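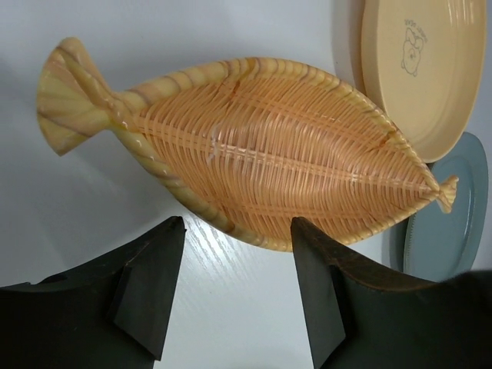 Meriem Belkadi wants it written down that the rye starter was fine and it was the flour that changed. Noted. She may be right, the new sack from Trilari drinks a lot more water than the old one and none of us altered the recipe for it.

September 2025 – sourdough trials, Koo kitchen

Carrying on from last time. Still after a loaf that keeps till the next afternoon without going leathery. Same base dough for all of them, only the water and the length of the cold rest changed.

Batch A – old flour, usual water. Good ear, crumb a bit tight near the base. Tasted of not much. Kept well though.

Batch B – new flour, usual water. Stiff from the start, tore when I shaped it. Should of stopped and added water but was already behind. Came out of the oven at 157 g lighter than it went in, weighed twice. Crust too thick to bother with.

Batch C – new flour, extra splash of water, 14 hours in the fridge. Best so far by a long way. Sour but not sharp. Primo Galli ate the heel of it before I'd cut the test slice so no note on the end crumb.

Batch D – as C but longer cold rest. Forgot to write the time it went in. Useless. Slack, spread on the stone, sour enough to make your eyes water. Do not repeat until the fridge is sorted, the bottom shelf is colder than the top and I keep swapping them round. 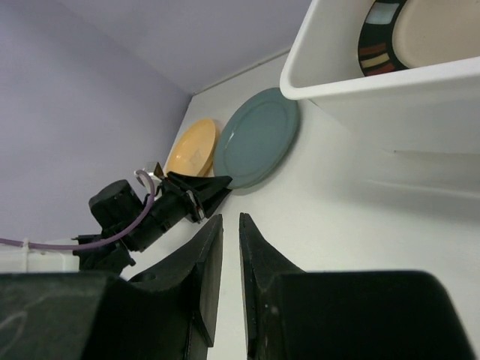
Proving was the other half of the trouble. Dough on the window side was always ahead of the rest, Meriem thinks draught, I think sun. Pale lavender wall and white tabletop don't tell me which, neither soaks up much warmth I'd have thought. Put a thermometer at each end next time and stop arguing. Also the timer on the Pronduson oven drifts, lost 5 minutes over one bake against my watch. Use the watch.

Salt – kept it the same throughout. Primo says it wants more. Try one with more, one only, don't change anything else at the same time (note to self, this is how we lost all of August).

Starter fed morning and night, rye only. Smells of apples, doubles nicely, no complaints. Spare jar in the back of the fridge, lable has come off, it's the one with the chipped lid.

Still to do
– ask Trilari if the milling changed or just the wheat
– order 2000 g of the old flour if Osum still have any, to run against the new
– repeat C twice, same shelf
– slice and freeze what's left of A before it goes
– October: start on the seeded tins, Meriem has the recipe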